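The job was drawers. The sheet taped inside the door said so, and under that it said 500, the number of good runs Chacko wanted before the end of May. A good run was one drawer taken hold of and drawn out of the yellow case without the case going over.

I had come to Bollness from the parcel depot at Zesarbridge, where my knees had given up on the ladders. The woman who hired me asked if I could sit still and if I minded doing the same thing over and over. I said I had done nights at Zesarbridge. She wrote that down.

She gave me the grippers and showed me how to hold them, one in each hand, with the cables down the outside so they didn't drag. You squeeze and the jaws close. You let go and they open. She said my hands would want to do the work themselves for the first week and I should let them complain.

"It learns from how you do it," she said. "So do it how you'd want it done."

"What if I do it badly?"

"Then press the pedal and we bin that one."

I pressed the pedal a lot. The case was light and the drawers were stiff, and if I pulled with the right before I had steadied it with the left, the whole thing walked towards me. By the third morning I had stopped thinking about which hand was which.

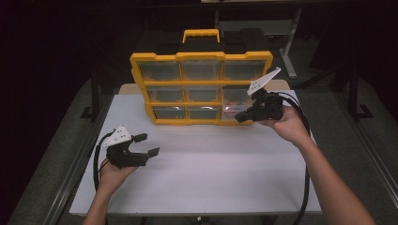 The room was kept dark past the table. I liked that. At the depot the lights had hummed all night and you could see to the far wall. At Bollness there was the white table and the yellow case and my own two arms, and after an hour or so I forgot there was a building.

At dinner time I ate with the other operators in the corridor. There were two of them on towels and one on cutlery. The one on cutlery had been there longest and had the best chair. He told me that the arms which would use our runs were over at Grarholm, in a unit behind the tile place, and that he had seen them going once through the roller door.

"What were they doing?" I asked.

"Forks," he said.

"Were they any good?"

He thought about it. "They put them down like my wife does. Handles all one way, then a little tap. I never do a tap."

"Who does the tap, then?"

He didn't know. There had been someone on cutlery before him.

I went back in and thought about that. I have a habit, when I open a drawer at home, of giving it a small push first. My mother's kitchen was damp and the wood swelled, and you had to push before you pulled or the front came off in your hand. I had lived in four places since then, all of them dry. I still pushed.

I watched myself do the next run and there it was. Gripper up to the drawer front, a little push, then the pull. I pressed the pedal and did it again without the push. It felt wrong, like going down a stair that isn't there, and the case slid. I pressed the pedal again.

The counter on the wall said 162. Every one of those would have the push in it.

I went and found the woman who had hired me. She was on her knees behind a desk looking for a plug. I told her about the push and my mother's kitchen, and asked if she wanted me to start again from nothing.

She sat back on her heels. "Does the drawer come out?"

"Yes."

"Does the case stay up?"

"Most of the time."

"Leave it in," she said. "It'll meet a damp one sooner or later."

So I left it in. I went slower after that, and took more care over where I closed the jaws. With a clear drawer you can lose the edge of it against the table, and you have to come at it from a bit to one side to be sure there is plastic between the pads and not just air.

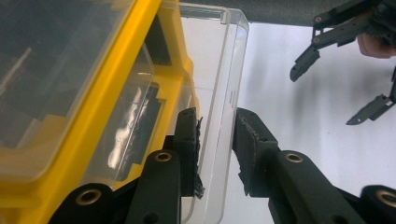
The pads wore. There was a tin of new ones on the shelf, but the woman said to wait until they slipped, as the ones at Grarholm would be worn too.

I reached 234 on the Friday side of a long week and my wrists ached. The one on cutlery gave me a tub of something that smelled of camphor. He was moving to lids after the holiday. He asked if I wanted the chair and I said I did.

In the afternoon a man came over from Grarholm with a laptop and showed us the total for everyone, all tasks, since the place had opened. It was 3,388. He seemed pleased with it. I asked him if the arms had been given any of the drawers yet.

"First lot went on last night," he said.

"And?"

"Early days. It dropped two." He scratched his neck. "It does a funny thing, though. It sort of nudges it before it pulls. We thought it was a fault in the shoulder."

I told him it was from a kitchen. He waited to see if there was any more, and then he typed something in.

I had another hour before my bus. I went back into the dark room, picked up the grippers, moved the cables to the outside and did some more drawers.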